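Gatport Robotics Club
Thread, 15 Nov 2022
Reading time: 8 min

1/ Notes from the autumn project, written up because two other clubs asked for the details. The task is keyboard handling with hand-held grippers. We collect demonstrations by hand, train a small policy on them, then put the same fingers on the arm and see what it does.

2/ Why a keyboard. It is flat, stiff, fairly cheap, has a large number of small features at a known pitch, and most students can get one from a cupboard at home. It also has a cable, and the cable is half the difficulty.

3/ The project is split into three tasks. Task A: take hold of the board and square it up on the table. Task B: press a named key without disturbing its neighbours. Task C: move the cable clear of the board and leave the plug where it can be reached.

4/ Task C was added in September after the first trial session. We had assumed the cable could be ignored. It can't. Any board pulled towards you drags its cable, and the cable pulls back at an angle that depends on how it was lying to begin with.

5/ Hardware first. Each gripper is a pair of parallel fingers on a trigger handle, with a wide-angle camera on the body looking down past the fingers. The operator holds one in each hand. The fingers are the same parts we bolt to the arm, so the view from the camera should match in both cases. "Should" is covered in post 15.

6/ Finger pads. We went through three versions. Bare printed plastic slid on the keycaps. Silicone sheet held well but lifted a cap on the second day. Foam-faced pads give a little, spread the load over two or three caps and haven't pulled one off so far.

7/ The cost of foam is position error. The pad face moves under load, so the point of contact is no longer where the model thinks it is. For Task A this doesn't matter. For Task B it matters a great deal, and we ended up pressing keys with the lower corner of one finger, closed, and leaving the pad face out of it.

8/ Data. We have 354 demonstrations after cleaning. 133 of those are Task B, the remainder is split unevenly between A and C. The uneven split was bad planning on our side. Task C is dull to demonstrate and people drifted towards pressing keys.

9/ "After cleaning" means we threw out anything where tracking dropped for more than a moment, where the operator's sleeve covered the camera, or where the trigger log and the video disagreed. The last group was the largest. It came down to a loose connector on one handle, since glued.

10/ Each demonstration is up to 20 seconds. Longer than that and people start correcting themselves, and the policy learns the corrections along with the task. If you fumble, stop, put everything back and begin again. Do not rescue a bad take.

11/ The table. White, plain, no mat. We tried a dark cutting mat and the edges of a black keyboard more or less vanished in the footage. On white the outline is clean, although the exposure drops to compensate and black caps lose some detail. Lock the exposure if your camera allows it.

12/ Starting positions. A beginner places the board square to the table edge every time without thinking about it. The policy then learns "board is square" and falls over when it isn't. We now draw the starting angle from a printed list and the person holding the grippers does not choose it.

13/ Same for the cable. Coiled, stretched out, looped back on itself, plug near, plug far. There's a line for it on the sheet. Sessions recorded before we had the sheet have the cable in nearly the same place throughout, and you can see it in the results.

14/ Diagonal starts turned out to be the most useful for Task A. The two hands have to do different jobs: one steadies near the middle of the board, the other works at the far end. Operators who tried to move both hands together twisted the board and had to start again.

15/ Camera match. On paper the hand-held view and the arm view are identical. In practice the arm carries the camera a few millimetres further back because of the adaptor plate. That was enough to put Task B off by about half a key. We made a thinner plate. Check this before you collect anything, not after.

16/ At a low angle the perspective is severe. Near keys are large and sharp, far keys shrink and blur until the legends can't be read. If you want the policy to find a key by its legend, it has to be near. If it's at the far end, it has to be found by counting along from something it can see. 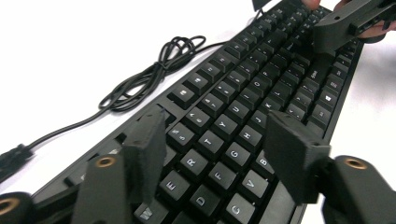 17/ We therefore dropped legend reading as a requirement for the far third of the board. The target is now given as a point in the starting image, marked by hand. Less impressive to watch, much more repeatable, and it takes one source of error out of the log.

18/ Results for Task B on the arm, in words because the spreadsheet is still being checked. Letter keys in the middle rows: good. Number row: fair, with a tendency to land on the row below. Bottom modifier row: poor. The finger body gets in the way of the camera at exactly the wrong moment.

19/ Task A is reliable for starts up to the steepest angle on our list. The usual failure is the second gripper arriving late, so the first one pivots the board around its own contact point. More two-handed demonstrations helped. Slowing the arm down helped more.

20/ Task C is not reliable. The policy will approach the cable and close on it, then as often as not lift it straight up and stop. We think the demonstrations disagree with each other about what "clear of the board" means. That's a fault in the task description, and 14 of us read it in 14 ways.

21/ New wording for Task C, in use from this week: no part of the cable touches the top of the board, the plug lies flat on the table, and both fingers are open when you finish. Anyone can check those three by eye from the last second of video.

22/ Software. We use Billico for logging and playback. It timestamps both handles against the same clock, and that is the only feature we need from it. The export is slow. Run it overnight and check the folder before you wipe the cards.

23/ Training is done on one desktop machine in the club room. No cloud time. A full run finishes before the next session and that has been good for discipline, as you can't throw a new idea at it every half hour.

24/ Competition. We are entered for the manipulation round at Vonby in the small-team class. The rules there give you an unseen object from a known family. We've asked whether a keyboard with the cable removed counts as the same family and have not had a reply.

25/ Things we would do differently. Write the task descriptions before the first session. Fix the adaptor plate first. Make somebody responsible for the balance between tasks. Label the left and right handles in large letters, as swapping them ruins a whole evening of data and isn't obvious until playback.

26/ Things we'd keep. Foam pads. White table. Printed starting sheet. Short takes. A rest after every block, as trigger fingers get tired and the closing speed drifts. The drift shows up clearly in the logs and less clearly to the person holding the handle.

27/ Several replies asked about keycap wear. No visible wear on the legends so far. One cap came off with the silicone pads, as above, and went back on without trouble. We keep a cap puller in the tray anyway.

28/ Others asked about using a laptop. The Kanaujia group tried it and reported that the hinge and screen block the second hand. A separate board is easier. A full-size one gives more to hold at the ends. On a compact one the two grippers collide.

29/ Finger drawings and the printed starting sheet are available to any school or club on request. Please say which handle you're using, as the bolt pattern changed between versions and the old fingers do not fit the new body.

30/ Next session is given over entirely to Task C with the new wording. Bring a top with tight sleeves. The Task B spreadsheet will follow as a separate thread once the number row figures have been checked twice.

Recent threads
Gluing connectors on hand-held grippers
Foam, silicone or bare plastic: pad tests
How we log trigger position
Vonby entry: the rules we are still unsure about
Adaptor plate, second version

Contact: use the message form on the club page | © 2022 Gatport Robotics Club | Back to top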